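Section 4: Comparing Grippers on the Sidov Twin-Arm Bench

This is the fun part of the setup. By now both arms are on the rail, the controller is talking to them, and you can start finding out which fingers suit the work you want to do. We use laundry for our own comparisons at Prostville, and we recommend you do too. Soft things fold, sag and slide in ways a wooden block never will, and they show up the differences between two grippers very fast! 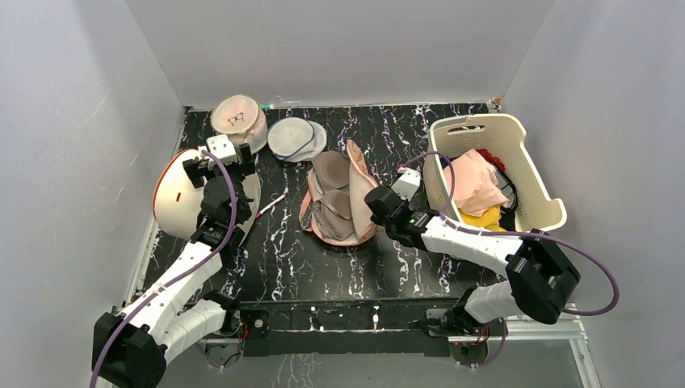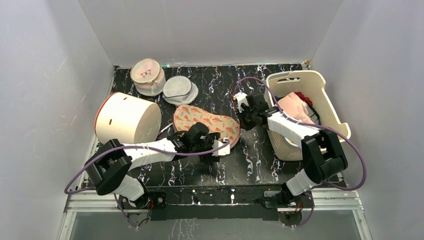

Both arms over the marbled top, with soft items, mesh bags and a laundry basket in reach.

Can I run a different gripper on each arm?
You can, and it's a great way to get to know a new pair of fingers. Fit the Kravchuk gripper on the left and the Grimier on the right, then give each its own profile in the controller. Keep the two profiles apart. If you copy one over the other, the closing force will be wrong on one side.

4.1 Before you start

You will need:
The Kravchuk and Grimier grippers, each with its own screws
The hex key from the Sidov tool roll
A set of soft items, with a mix of thick and thin fabric
One open basket or bin

CAUTION: Switch off arm power at the controller before you touch a wrist. The arms will sag when power goes off, so hold the forearm with your free hand and lower it gently to the table.

4.2 Fitting and zeroing

1. Unplug the wrist cable and move it out of the way.
2. Take out the screws and slide the old gripper straight off. Don't twist it.
3. Slide the new gripper on until it sits flat, then tighten the screws a little at a time, working crosswise.
4. Plug the cable back in. Leave a generous loop at the elbow so the arm can stretch all the way out without pulling on the plug.
5. Clear the space around the gripper, turn on arm power and choose Zero Fingers. The fingers close once, open once and stop.
6. Set closing force to 50 on the controller scale. You can go up later.

Note: If the fingers stop halfway, the old profile is still loaded. Pick the right one and zero again.

4.3 Running the comparison

1. Put one item in the middle of the table, where both arms can get to it.
2. Drive the left arm over the item, lower it and close. Lift slowly.
3. Hold for 7 seconds, then carry the item to the basket and let go.
4. Put the item back the way it was and do the same with the right arm.
5. Log each try as Held, Slipped or Missed. Add a note if the fabric caught on a fingertip on release — this matters more than you'd think with straps and mesh.
6. Swap the grippers between arms and repeat the whole set.

Step 6 is tempting to skip. Please don't! One arm may be tuned a touch better than the other, and the swap is how you tell that apart from the gripper.

The log holds 300 tries. After that it writes over the oldest ones, so export before a long session.

CAUTION: Never reach in to straighten an item while the arms are live. Press Pause, wait for the amber light, then reach in.

4.4 If the results look odd

Every try slips on both arms: raise the force by 2 and run the item again.
One gripper misses to the same side each time: redo the camera alignment in Section 3.
Fingers buzz when closed: force is too high for thin fabric. Go back to 50.

When you have a favorite, save its profile under a new name and go on to Section 5, Two-Handed Moves.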